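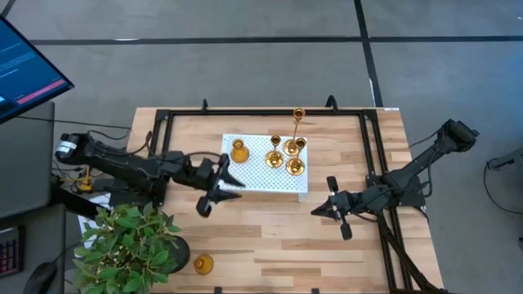

Pale timber tabletop, grey carpet tile.

Bring back dropping in
Melati Ginting

Writing this fast, between the school run and a shift, so forgive the state of it.

I want people to knock on my door. Without a text first. Without the three-week hunt for a free evening that ends with someone saying "let's look at after January". Just come round. If I'm busy I'll tell you so, and you can go home again, and we'll both live.

My parents' street in Prerkthorpe ran on this. Flyscreen banging all afternoon. Mrs Yeoh from over the road would be in our kitchen before anyone had properly said come in, and half the time she didn't want anything, she'd stay as long as a cup of tea and leave mid-sentence. Her son Ilham and I did our homework at whichever house had biscuits. I don't remember one single visit being arranged. Christmas, maybe. Funerals.

Now I have friends I love who live 11 minutes away and I see them four times a year. We book each other like dentists. Last winter Nadhirah and I moved the same lunch so many times that we gave up and had a phone call about having lunch. And when we did finally get there (a place called Duller, decent soup, terrible chairs) there was so much to catch up on that it felt like reading each other the minutes. Job, kids, mum's hip, the car. Two hours of headlines. I drove home and realised I hadn't told her anything small.

That's what goes missing, I reckon. The small stuff. You don't save up "the neighbour has painted his letterbox purple" for a lunch. It doesn't survive the wait. But it's most of what friendship used to be made of, at least where I come from, and I miss it a lot more than I miss the big talks.

I know the arguments. Haziq, my husband, has all of them and delivers them from the couch. People work odd hours. People work from home and a knock at two in the afternoon lands in the middle of a meeting. Some people find it stressful, a face at the door, and they're not wrong to. Some have a baby who has only just gone down. Fine, yes, all of it. I'm not asking to be let in everywhere. I'm asking for it to be normal again to try, and normal to be turned away on the step with no hard feelings on either side. We've lost the second bit as much as the first. Somewhere along the line "not a good time, love" became rude, so we stopped risking it.

And then there's the house. I think the house is the real problem, for women my age especialy. I'm 44 and I was raised to believe that a visitor must never see the washing. So we put it off untill the place is fit, and the place is never fit, and when it is we're too worn out to want anybody in it.
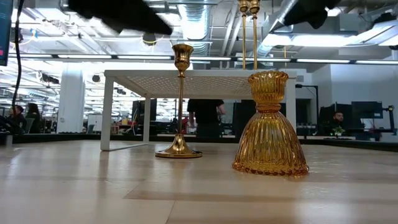 My mother, for the record, didn't clean for Mrs Yeoh. She cleaned for the priest and for her sister. There were two kinds of company and she knew the difference, and the tea-and-leave kind got the house as it was, ironing board and all. We've promoted everyone to priest. Nobody gets to be ordinary company any more, and ordinary company was the good one.

Cooking's the same. Have people over now and it's a platter, it's a dip you made, it's someone asking about dietaries in a group chat. Toast is fine. I will happily eat your toast.

So I've been trying it. Since the clocks changed, once a week, I turn up at someone's door. No warning. Rule is I don't sit down unless asked and I don't stay past one cup. Afiq Pattinasarany two streets over looked properly alarmed the first time, thought somebody had died. Second time he put the kettle on. Third time he wasn't home and I talked to his father over the fence for ages about grafting lemons, a man of 63 I'd only ever waved at. I now have opinions on rootstock.

Not all of them went well. One friend, who I won't name, said through the door that she'd prefer a message first. Stung a bit. But I did ask people to be able to say it, so I can't very well sulk. I message her. She's entitled.

Two people have dropped in on me in return. Two! One of them came at dinner time and ate a fish finger standing up. There was washing on every chair in the place and I did apologise for it, out of habit, and she moved a pile of it onto the floor and sat down and told me about her landlord.

I'm home most afternoons after three. The bell doesn't work, you have to knock. Dog's all noise.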